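Comparing two hand-held grippers on kitchen jobs

I have had two hand-held grippers on loan since October, one fitted with the hard pads from Bredis and one with the softer blue ridged ones. Kam-wah Shek asked me to say which I would buy. I said I would need a few evenings with each, and it took rather longer than that.

The test is dull on purpose. Cutlery is spread out on a cloth, you pick up one thing at a time and put it in a caddy, and then you tip the lot out and start again. I did 400 picks with each set of pads and wrote down every drop in a notebook. I counted a pick as failed if the thing slipped before it was over the caddy, or if I had to open the jaws and have a second go.

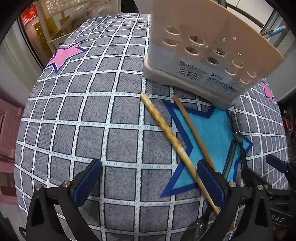 Chopsticks are harder than they look. A thick one gives the pads something to close on, but a thin one lying flat tends to roll, and if you come in at a slight angle you end up pinching one end and swinging the other. With the hard pads I had 113 failures, most of them on thin chopsticks and spoon handles. With the ridged pads it was 39. I had expected a gap but not one that size, so I did the first hundred of the hard set again in case I had simply got better with practice. I had, a little. It didn't change the order.

Spoons were fine with both as long as I took them by the handle. Taking them by the bowl was hopeless with the hard pads and only fair with the ridged ones.

Lourenço Seixas thinks my closing force was set too high for the hard pads and that they would do better with the spring backed off. He may be right. I left the springs as they came from Sallico because I wanted to compare what you get in the box, and I haven't had time to go back to it.

The second job was thin plastic, meaning bags and wrappers. You have to catch an edge, and the wrist camera isn't much help when the thing you want is clear. 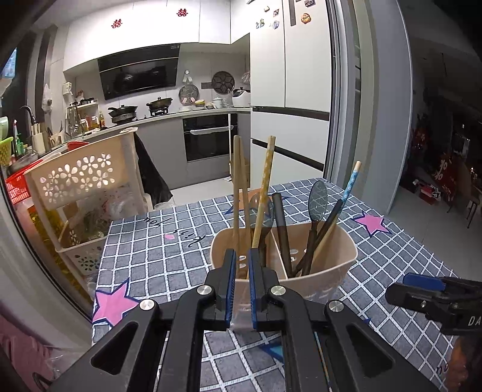

I ended up going by feel through the trigger, which works better than I thought it would. The ridges get hold of a fold quite well, though they can let go if you pull along them instead of across. I didn't keep a proper tally for this part, so take it as an impression only.

A few smaller notes. The trigger on the Sallico handle is stiff and my forefinger was sore after an hour. Check the pad screws now and then – one of mine had worked loose by the second evening. Zulmira Rocha has run the same pads for 3,000 cycles on a bench arm and says the ridges wear at the tip first, so I would order a spare pair.

I have told Kam-wah to get the ridged ones. The hard pads go back next week, and I'm keeping the others a bit longer to try them on jar lids.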